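Magazine > Features > Student Projects

Search the magazine Search Clear

The knot club

Half past six, November, second floor of the engineering block. Rain on the skylights. Somebody has eaten the last of the biscuits and the kettle is still making that noise. Eldana Habte has her coat on because the heating goes off at five.

She's in her final year. Started the suturing group last spring with a poster and a borrowed bench, and got more replies than there were chairs. Half of them engineers who'd never held a needle. The other half medics who'd never written a line of code. They meet twice a week now, in theory. In practice it's most evenings.

The task sounds small. Get a robot to put a stitch in, tie it, move on to the next one. A first-year vet student can do it by Easter. The robot, which the group calls Pirik, has been at it since before the summer exams.

"Everyone comes in thinking it's the needle," Habte says. "It's the thread. The needle is a solid thing, you know where it is. Thread goes where it likes." 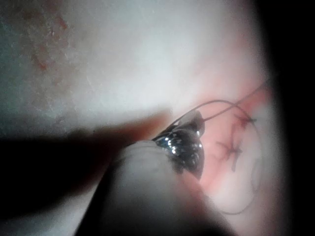
Reading time: 5 mins

Two dark knots on a pink bit of practice pad, the thread looping off above them, the metal tip just to the left. Everything in this game happens in a space like that. The wrist view is what the group spends its time arguing over, and there's a lot of blurry grey finger in it. Habte has got used to it. New members squint.

A word on the pads. The group buys them from Susavo, a supplier two towns over, and gets through a fair few. They can be stitched, snipped and stitched again until the surface gives up. There is a drawer of retired ones. It doesn't shut.

The evenings follow a pattern, more or less. One person drives, one watches the screens, one writes things down in the log. Swap every 20 minutes or so, less if someone's swearing. Each go is one attempt at part of a stitch, good or bad, and the bad ones get kept as well. Habte is firm on this. Early on people were quietly deleting their worst goes, and the whole of one week's work had to be thrown out. Now there's a rule, written on the door in marker pen. KEEP THE UGLY ONES.

The log stood at 2263 goes the night I visited. Of those, 2122 were marked usable, meaning the recording was whole and somebody had filled in the notes. Usable doesn't mean tidy. I read a few pages. "Thread round finger." "Thread round finger again." "Lost tail, found tail." "Good!!" and then, next line, "not good."

The club is really a team at this point, and the team is entered in the Leung Cup, a student contest held in the spring. Four universities, one long day, a judge with a magnifying glass. Each side gets a fresh pad, a marked cut and 105 minutes. Marks for spacing, for how flat the edges lie, for not leaving a mess. Time hardly comes into it, which suits them.

Last year they went as spectators. Came home on the late train with a carrier bag of sandwiches and a list of everything the winners had done. Top of the list, underlined: light. The winners had spent ages on their lamps. Habte's lot had a desk lamp on a stack of textbooks.

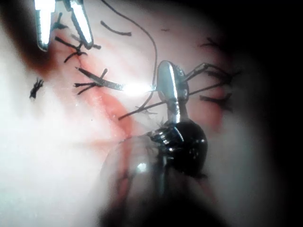
Issue 2, Student Projects

Lighting is better now but they haven't cracked it. Look at the white flare in the middle, right by the silver tool. Dark thread over a bright patch like that is easy enough for a person to follow and a pain for the software, which has a habit of deciding the thread has stopped. So there's a lamp subgroup. It has its own group chat. I was told not to join it.

The forceps matter too, up in the top left, open, with bits of dark strand beneath and between the prongs. The medics in the group tend to hold back with forceps and the engineers tend to grab. You can tell from the log who was driving. Habte reckons the machine is picking up a bit of both, and she'd like rather less of the grabbing before spring.

Money is tight, as ever. Rosov, a small toolmaker on the ring road, lets them have seconds at cost and takes the broken tips back for scrap. The department covers the room. Everything else comes out of a cake sale and what Habte calls "asking nicely".

What does she want from it? A place in the top half of the cup. A tidy write-up. After that, a job, preferably one with radiators. She isn't making big claims about operating theatres, and gets a bit short when visitors do it for her. It's a student club, it meets upstairs, it's teaching a machine to tie knots in a pad.

Quarter to nine. Someone new takes the controls, a second-year, first proper go. The room goes quiet except for teh kettle. She gets the loop, loses it, gets it back. Habte leans over with the pen and writes it up.

Comments (14) Shares 37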